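Home | Laundry | Kitchen | Workshop | Storage | Search

Folding and Sorting Denim on a Table

By Ludmila Ševčík
21/12/2019

Denim is heavier than most household fabric and holds a crease well. Both properties make it easy to fold if the fabric is flat before the first fold, and difficult if it is not. The method below covers jeans, denim shirts and unlined jackets. It does not cover coats or anything with a stiff lining.

Work surface

Use a table at hip height. A bed is too soft and too low, and the mattress gives under the hand when a fold is pressed. A finished wood top is suitable. Check it first for raised grain, splinters and crumbs, then wipe it with a dry cloth. Rivets and zipper pulls will scratch a soft finish, so lift the garment when repositioning it and do not drag it.

Keep the unsorted pile on one side of the table and leave the rest clear. The clear area should be at least as wide as the longest garment laid out straight. Right-handed people usually find it quicker to draw from the right and stack on the left. Limit the pile to 12 pieces. A larger pile slides into the folding area and puts creases in whatever is at the bottom.

Taking a piece from the pile

Find two points far apart on the garment, such as two corners, and hold one in each hand. Lift until the fabric clears the table, then separate the hands until the edge between them is taut. Most twists drop out at this stage. If a leg or sleeve stays twisted, lower the piece, free it and lift again. Shaking is rarely needed with denim and tends to send buttons against the tabletop.
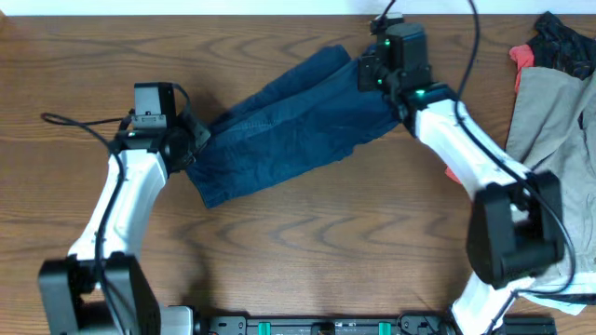 Dark blue denim held at two points over the table, remaining clothes piled at the right.

Lower the free edge to the table first, then the held edge. Smooth from the center outward with the flat of the hand. Close the zipper and the top button, turn the pocket bags in, and pull the side seams straight. A seam that wanders toward the front will do so again after every wash and should be straightened by hand each time.

Jeans

Lay one leg over the other with the back pockets facing out. Tuck the point of the seat inward so that the long edge is straight. Bring the hems up to just below the waistband, then fold the remaining length in thirds. Press each fold once with the forearm. The finished block should stand on its folded edge without opening.

Shirts and light jackets

Fasten every second button and place the garment face down. Fold each side to the center line, with the sleeve laid straight down over it. Fold from the hem to the collar in two moves. Metal buttons should end up inside the block, where they cannot mark the piece above.

Stacking

Stack jeans no more than 8 high. Alternate the waistband end with each piece, or the stack will lean. Keep dark denim apart from white and cream items for the first few washes, as loose dye can transfer by rubbing alone. If a shelf is painted white, line it with plain paper and change the paper every October or when it shows blue.

Damp fabric

Waistbands, pocket bags and the crotch seam dry last. Check all three with the back of the hand before folding. If any feels cool, hang the garment by the waistband for another 2 hours and check again. Denim folded damp will smell musty within a few days, and the fold line can set unevenly.

Lenka Malý contributed the note on alternating waistbands.

Last updated: October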